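3 May 2022

Upholstery bench, Jarley job. Yaryna and I spent the morning on the burgundy armchair before starting the other three. They all have the same fabric, so whatever we settle on for this one goes for the set.

Went over it with the soft brush and the narrow nozzle first. Most of the dirt was down the sides of the seat, where the cushion meets the arms. Crumbs, a paper clip, a lot of gray lint. The creases there are shallow, so the nozzle gets in without forcing it. Don't use the stiff brush on this cloth. I tried it on an offcut and it raised a fuzz after ten strokes or so.

Cleaning test next, on the underside flap. Brornonero diluted, 10 ml to 800 ml of lukewarm water, white cotton cloth, dabbed and left for an hour. No color on the cloth. At 100 ml to 800 ml there was a pink trace, so that's too strong and we stay with the weak mix. Yaryna wants to repeat it with distilled water – the tap water here leaves rings on wool blends and we don't know the fiber content of this one yet. Label is missing.

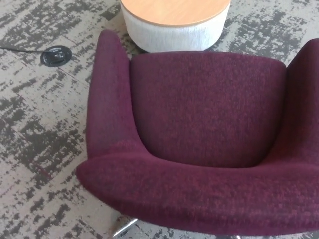

Matching cloth is the harder part. The customer wants a spare piece put by for repairs, and the Kako book has two burgundies that look right from across the room. Up close, one is flat and the other is too brown. The chair cloth is a mix, dark wine and plum with brighter red-violet flecks, and it's the flecks that make it read as red in daylight. A plain dyed cloth will always look dead next to it. Aebischer used to do a heathered range with that kind of speckle. Emailed them for cuttings, asked for anything in the wine and plum group.

If we do have to make up a panel, the seat is the easy one. It's close to a rectangle with rounded corners. The back is another matter, since it wraps round in one long curve and any slack will show along the top. I'd want a paper pattern and a calico try-out before cutting. Yaryna thinks 600 mm of cloth is enough for the seat alone. I'd order more.

Padding: pressed by hand all over the seat, arms and back. Firm, no lumps, nothing shifting. No reason to open it up. Quote should say clean and inspect only, with the spare cloth as a separate line.

To do:

- repeat the cleaning test with distilled water, same flap, other end
- check the underside of the other three for a label
- ring the customer about the wait for cuttings
- more white cotton cloths, we're down to the last few
- put the Kako book back in the front office, Jarley asked for it twice

Yayra Lamptey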